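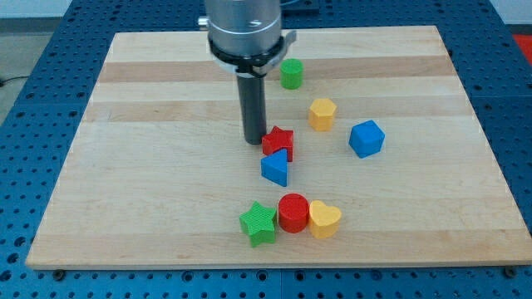
Leeds, 2022-12-08

Grino L200 not found after driver update (Windows 10)

fillier_user
Updated the driver on the office PC last night from the old package to the current one. The Grino L200 now shows as offline over the network. USB works. Test page prints, scan works, ink levels report correctly. Removed and re-added twice with the same result. Firewall is off on that machine.

Sekiguchi
Which port type did the installer create? Printer properties, Ports tab.

fillier_user
WSD.

Sekiguchi
Change it to Standard TCP/IP and enter the printer's address by hand. WSD ports on this series drop out whenever the router hands out a new lease. Reserve the address in the router as well.

Toshio Ueda
I disagree that WSD is the fault. We have 20 of these on WSD across two floors and they stay up. The current package turns on SNMP status by default, and if the community name on the printer has been changed from "public" Windows marks it offline even though the port is open. Untick SNMP Status Enabled under Configure Port first.

Sekiguchi
There is no SNMP tick box on a WSD port. He would have to move to TCP/IP to see it, so my step still comes first.

Toshio Ueda
Fair point on the order. The SNMP setting still needs checking after the move, or he will be back with the same message.

brastari_77
Or roll back. The old package is 173 MB and does the job. The new one adds an ink shop and a tray icon. I keep the old installer on a stick.

Sekiguchi
Rolling back leaves the new port in place unless you also remove the driver package in Print Server Properties. Most people miss that and reinstall on top of it.

fillier_user
Moved to TCP/IP, port 9100, RAW. Still offline. Unticked SNMP, restarted the spooler, now shows ready. Printed a duplex job of almost 100 pages without a stop. Scanning over the network still fails with a timeout.

Toshio Ueda
Scanning does not use the print port. Open the scan utility, delete the saved device and add it again by IP address.

fillier_user
Will try it tomorrow when the office is open.

brastari_77
The old package found the scanner by itself.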